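We use cookies to keep you signed in and count visits. Accept / Manage settings

Keeping a two-arm cell honest
Speaker notes, Khải Nghiêm, Cendport meetup, 12/05/2023

Say hi, thank Dimas Subramaniam for the slot. Ask who has a simulated copy of their cell, then ask who has updated it since January. (Wait for the laugh!)

Our cell is called Tôn. Two arms, one table, a sorting job between trays, and a copy of it in the simulator that we check before we touch anything on the floor. I love this part of the work, so stop me if I run over.

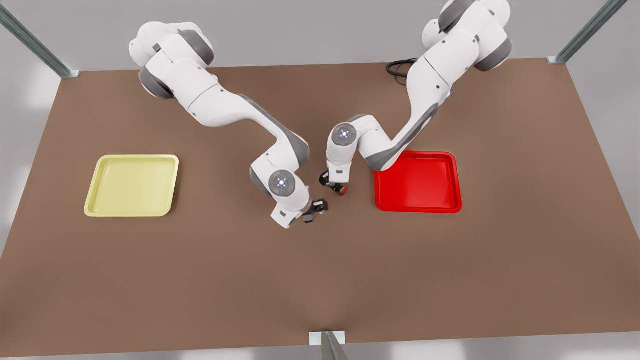

Handover height is the setting we fuss over most. Both arms have to meet over the same patch of table, and if one base offset is wrong the whole meeting point drifts. Look how little room there is between the two grippers, with the small red part in one and the other still empty. Then look at the elbow over the corner of the red tray. I check that clearance first after any change, and I check it slowly, at 4 percent speed.

Next, the offsets file. Nodosora keeps 4 old versions and we roll back often. Run 987 was our best lesson: somebody swapped a fingertip, left the tool length alone, and every pick landed high. Fixing it took 6 minutes once we looked in the right place, so look there first!

Then the wrist view. Bare table, open space past the fingertip, compare with the saved view.

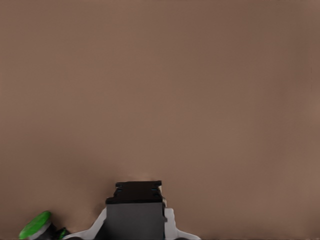 How often should the tool length be checked? After every fingertip change and after any bump, even a gentle one, plus once before a long run.

Close with the Cistent log viewer demo if there's time. Skip it if the projector is acting up. Leave the offsets slide on screen for questions.

Comments

marta_k: Loved the bit on elbows. We only ever checked grippers.

Dimas S.: Projector behaved, for once. Come back next year!

oldbelt: Do you keep the offsets file next to the sim or on the cell?

Khải: On the cell, and the sim pulls a copy every morning.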